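How to Plan the Lighting in a Small Workroom
By Delia Marinescu

Most workrooms start out with one fixture in the middle of the ceiling, and most people leave it that way until they get tired of working in their own shadow. Planning a better layout takes an evening with a tape measure and some paper. The work after that depends on whether you use plug-in fixtures or have new ones wired in.

Look at your shadows first. They tell you more about a lighting layout than the bulbs do, and a plain gray floor shows them well.
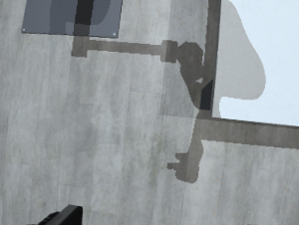
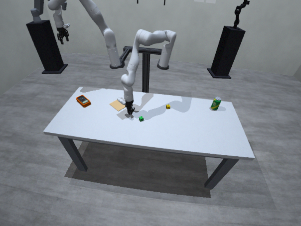 A dark shadow on a gray surface, in both.

What you need

Tape measure
Graph paper and a pencil
Painter's tape
Stepladder
A clamp lamp with a long cord
A sheet of white paper
The boxes or spec sheets for any bulbs you already have

Step 1. Draw the room

Measure the length and width of the room and draw it on graph paper, one square to the foot. Mark the door and the direction it swings, any windows, the outlets, and the light switch. Then add the furniture that will not move. Leave out stools and carts.

Write the ceiling height in the corner of the page. Measure it in two places if the house is old. In my own room at Fostham the ceiling is almost four inches lower on the street side, and I found that out after I had cut the hanging chains.

Step 2. Mark where you stand

Put an X on the drawing at every spot where you stand or sit to work, with an arrow showing which way you face. For a bench against a wall, the arrow points at the wall. For a table you can walk around, draw an X on each side you use.

A light behind the X will throw your shadow onto the work. A light in front of the X, or off to one side, will mostly throw it behind you. If you are right-handed, the left side is usually better for close work, and the other way around for left-handed people.

Step 3. Do the shadow test

Wait until it is dark outside, or cover the windows. Turn on the lights you have now. Lay the sheet of white paper on the bench where your hands would be and hold a pencil upright on it.

One sharp, dark shadow means nearly all the light is coming from one small source. Two or three pale shadows mean the light is spread out. A shadow so faint you have to look for it is fine for general work but can make it harder to see scratches and raised grain, so keep a movable lamp for that.

Repeat the test at each X. Write down "sharp," "soft," or "none" and draw a short line for the direction the shadow falls.

Step 4. Work out how much light you need

Light output is given in lumens on the box. To get a starting number, multiply the floor area in square feet by the level you want:

General storage and moving around: 25 lumens per square foot
Ordinary bench work: 75 lumens per square foot
Fine work such as sewing, carving, or model painting: 100 or more, at the bench only

My room has 224 square feet of floor. Lighting all of it for bench work would take 16,800 lumens, and that is more than I wanted to look at or pay for. I used the bench figure for the half with the benches and the storage figure for the other half. That came to 11,200.

Dark walls soak up a lot of light. If yours are dark wood or unpainted block, either paint them white or go up by a quarter.

Step 5. Choose the fixtures

Long, narrow LED fixtures suit a workroom better than single bulbs. The light comes from a longer source, so the edges of shadows are softer. Get ones with a diffuser cover if you can. Bare strips are cheaper and brighter, and unpleasant to look up at from a ladder.

Check three things on the spec sheet.

Color temperature. 4000K is a good middle value. 5000K looks bluish at night, though some people like it for paint matching. Pick one and use it throughout the room.

Color rendering. This is listed as CRI. Look for 90 or better if you work with paint, fabric, or stain. For anything else 80 will do.

Weight and mounting. Ceiling drywall alone will not hold a fixture. Screw into joists, or into a board that is itself screwed into joists.

Teodor Toma, who has a framing shop on Baidoo Street, went the other way and used eight small fixtures of 1,250 lumens each, spaced evenly. It cost him more in hardware and a full Saturday on the ladder, but he can switch them in pairs.

Step 6. Try the layout before you drill

Cut strips of painter's tape to the length of each fixture and stick them to the ceiling. For a bench against a wall, start with the strip directly over the front edge of the bench and then move it six inches toward the wall. Run it parallel to the bench.

Now hang or hold the clamp lamp at several points along each strip and repeat the pencil test. You will not get the full effect with a single lamp, but you will see which way the shadow goes. Move the tape if it goes toward your hands.

Check the door too. I had one strip where the top of an open cabinet door would have hit the fixture.

Step 7. Sort out the power

Plug-in fixtures that link together can be put up by anyone who can find a joist. Check the maximum number that can be joined in one run - it is printed on the label and differs between makes. Fasten the cord along the ceiling and down the wall with clips, and do not run it through a wall or above a ceiling.

For hard-wired fixtures, find out what your town requires before you begin. Many places want a permit. If you are not used to wiring, give your drawing to an electrician. Turn the circuit off at the panel and use a tester before you touch any wire, including the ones you think are dead.

Step 8. Add a task lamp

Even a good ceiling layout leaves gaps under shelves and inside anything deep. A swing-arm lamp clamped to the back of the bench covers most of them. Keep the head below eye level when you are seated, or use one with a deep shade.

Smaranda Jitaru keeps hers on the opposite side from her sewing machine's own light, so the two fill in each other's shadows.

Step 9. Check again after a week

Go back to each X and do the pencil test one last time, then write the results next to the first set. If one spot still reads "sharp," try turning the task lamp toward the wall so the light bounces back. If that does not help, shift the nearest fixture before you buy another one.

Wipe the diffusers twice a year, more often if you sand indoors.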